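Raslow to use robot arms for mixed drink orders in Hamel

HAMEL, June 18, 2018. Raslow, the company that stocks break rooms and office refrigerators across the Hamel area, plans to hand part of its can packing to a pair of robot arms this fall. It told employees last week that no jobs will be cut as a result, and that several of them will change.

The company employs 22 people in its packing room. Most of their day goes to mixed orders, where a customer wants a few of one drink and a few of another set out in a given order on a tray. Full cases of a single drink are already moved by conveyor. Mixed trays have always been done by hand, and the workers who do them stand for most of a shift.

Under the plan, called Skendosar inside the company, the arms will pick up single cans and stand them in place. Work on it began in April with Vasavora, a small engineering firm that Raslow hired to set up the table and train the system. The trial is due to last 14 weeks. Raslow would not say what it is paying.

Packers have been taking turns at the trial table during their regular hours, at regular pay. They put out cans for the arms to work on, note the misses and reset the table between runs. Some said they liked the break from the line. Others said they were worried about speed targets once the arms move to the packing room, and asked for a written promise that the pace would be set by the people working beside them. The company said it would answer in writing before the trial ends.

There will also be a change in pay grades. Two packers per shift will become table operators, a new job that pays 50 cents an hour more. Openings will be posted inside the company first, and no technical background is required. Vasavora will run the training.

The trial table, with cans of several brands set out for the arms:
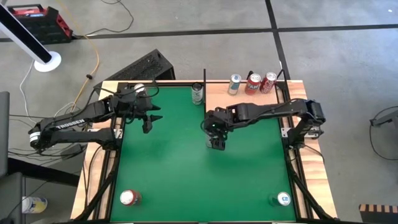
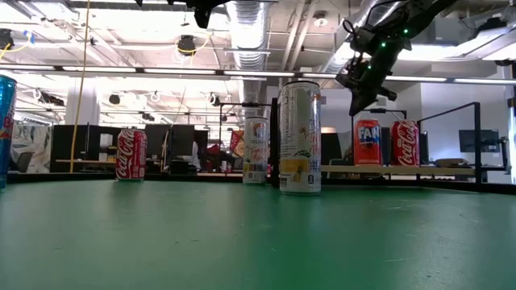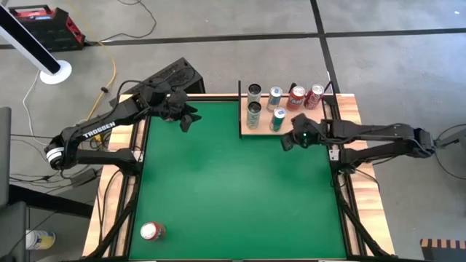
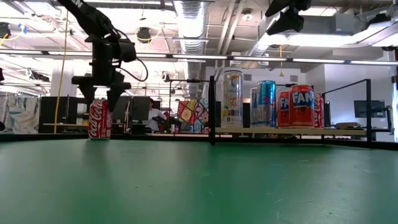

The operator job will be mostly watching and stepping in. Operators will keep the cans coming, stop the arms when something goes wrong and fix what the arms leave undone. One thing they will be asked to look for is a can on its side, like the red-and-white one near the corner of the mat in the third picture, while the other six stand upright on the shelf. Raslow's current rule is that a person picks up any fallen can and checks it for dents before it goes to a customer, and the company said that rule will stay. Packers who do not want the new job can remain on the hand line, which will keep handling glass bottles and rush orders. A meeting for the evening shift has been promised, but no time has been set.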